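Wondia Shelf Picker for Toy and Play Food Packing

Product page, updated April 5, 2019

The Wondia Shelf Picker is a picking arm with a two-finger gripper for small packing rooms. It takes single pieces from an open shelf and puts them in the box or tray beside. We developed it together with the packing room of Erell, a shop in Rurnby which sells play kitchens and pretend food sets by post.

What it does in the packing room

Mixed play food is difficult for simple machines. The pieces are round, shiny and all of different size, and they lie against each other. Before, the packers at Erell bent to the low shelves the whole shift. Now the arm does the reaching, and the packer stands at the table, checks each set against the order and closes the box. The job is still a job for a person, but the back and the shoulders have less to do.

Some packers were worried at the beginning that their hours will be cut. The hours stayed the same. Two of them have learned to teach the arm new pieces, and this is now a part of their paid work.
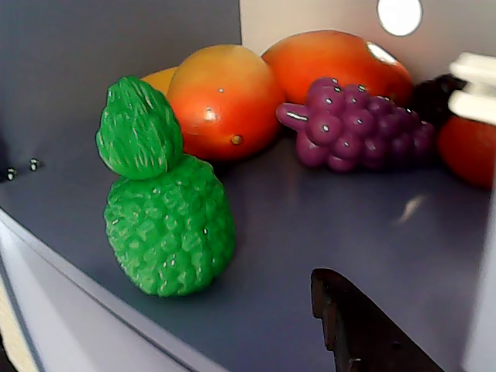

Teaching a new piece

1. Put the piece on the shelf between other pieces, as it will lie in normal work.
2. Choose "New piece" on the screen and guide the gripper by hand to a good holding point.
3. Let the arm try the pick and correct the point if necessary.
4. Save the piece under the name your packers use.

For bumpy fruit and for bunches of grapes we advise the slow closing speed. Smooth pieces like the mango can be taken at normal speed.

Technical data

Largest weight of piece: 2 kg
Reach: 90 cm
Gripper: white housing, changeable finger pads
Places for taught pieces: 50

Delivery and training

The arm is delivered and installed by our partner Karabulut. Training is made at your own shelves and takes roughly 2 days. Please let all packers take part, also those who will not work with the screen. Spare finger pads can be ordered from the same partner.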